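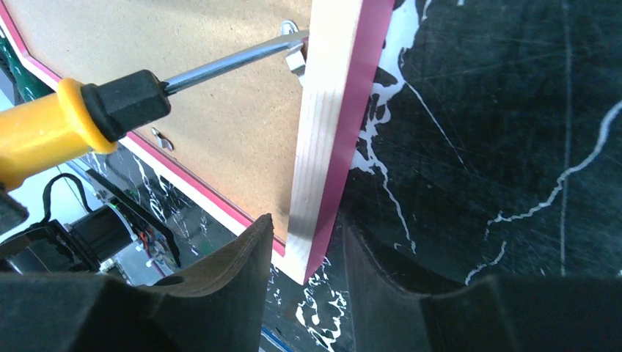
Relative humidity in the back room, February

The map drawers moved to the back room at Clarkden in spring, and I now have a full summer of logger data. The short version is that the room is too damp overnight, fine by mid-morning, and that the drawers smooth out most of the swing.

There are two loggers. One sits on top of the cabinet in open air. The other is a Drunel unit in the third drawer down, under a folder of parish sheets. Both record temperature and relative humidity every ten minutes. I checked them against each other in a sealed tub with a saturated salt slurry before installing them, and the Drunel read slightly high, so its values are corrected in everything below.

Open air goes over 60 per cent on most nights with a southerly. It stays there until the sun gets onto the east wall, then falls quickly. The drawer logger follows the same curve with a lag of several hours and a much smaller range. On still nights it barely moves. I expected the steel cabinet to do more of this work than it does. Most of the buffering is paper: when I emptied the third drawer for rehousing, the lag shortened noticeably, and it came back once the folders were in again.

The sheets that worry me are the ones on linen backing. Sheet 1069 (Cluston, eastern part) has cockled along the lower margin. Paper and linen take up moisture at different rates and the paste line between them carries the strain. Sheet 2551 is on the same stock, was stored in the same drawer, and is flat. The difference may be the varnish on 2551, which I had been planning to have removed. That job is on hold. 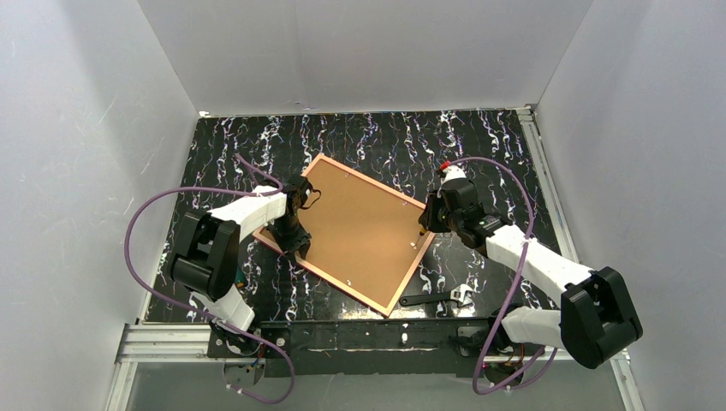

Brown board with a lighter rim, on the black marbled top.

Ventilation so far has been manual. The window is opened at nine and closed at four, which is reasonable in dry weather and counterproductive in wet. What matters is the moisture content of the outside air compared with the inside air. Relative humidity alone is misleading here: cool morning air at a high reading can still hold less water than the warm air in the room. I have started working from dew point, and on several mornings that reversed the decision I would otherwise have made.

A small desiccant dehumidifier would settle it. The Alarcón has a usable humidistat but its deadband is wide and fixed, and I would sooner have a slow drift than a machine cycling all night. For the moment I am leaving it. 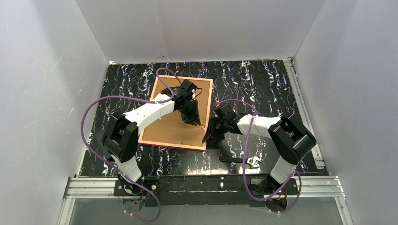
Framed sheets behave differently from drawer stock and I had been leaving them out of the survey. A frame on an outside wall has a cold back, and the air gap behind the glass is small enough that a modest temperature drop takes it close to saturation. The backing matters as well. Plain brown board set in a narrow border like the salmon-orange one here is a large absorbent area with a thin margin around it, and any small metal fastener left in contact with it, like the one lying near the middle of the front side, is a candidate for a rust stain once the board has been damp for a season. Brass or stainless hardware avoids that. Spacers on the lower corners let air move behind the frame and cost very little.

Sheet 2059 is the only framed item from the Clarkden series and hangs on the south wall, the worst position in the house. It will go to the hallway. A third logger is going up in its old spot, at the same height, to run through winter. I will post the dew point figures with the next set of readings, along with the spreadsheet formula, which needs a correction for temperatures below freezing before anyone else uses it.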